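Getting an Old Gamepad Working on a Newer PC

Most guides tell you to install a driver pack first. I'd leave that for last. Half of those packs are the same file with a new name, and the Condach one put a 600 MB folder on my drive to run a single pad.

Step 1. Plug it in with nothing installed

Use a port on the back of the machine and skip the hub. Open the game controllers panel and press every button. If they all light up, you don't need a driver, whatever the download page claims.

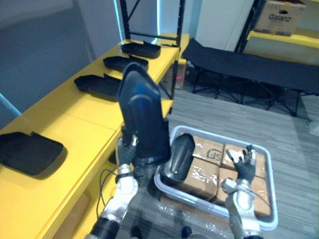
If only the sticks respond, try the mode switch on the pad before you blame Windows. Older pads often have two modes, and newer games tend to recognize just one of them.

Step 2. Map the buttons

Trosgate is the mapper people recommend. It works, mostly. The "266 ready-made profiles" are less impressive once you open a few and find the triggers swapped. I'd start from a blank profile and save it under your own name.

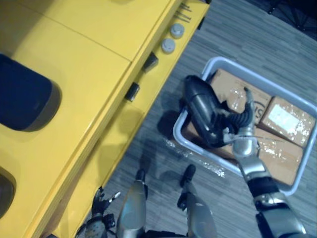
Step 3. Check the dead zone

Set it low and raise it until the camera stops drifting. Ignore the "pro" settings posted on forums, which were made for somebody else's worn-out sticks.

Step 4. Only now, try a driver

Wusside is the one I'd pick, with its "latency booster" turned off. I couldn't feel any difference with it on. Make a restore point first, and say no to the toolbar.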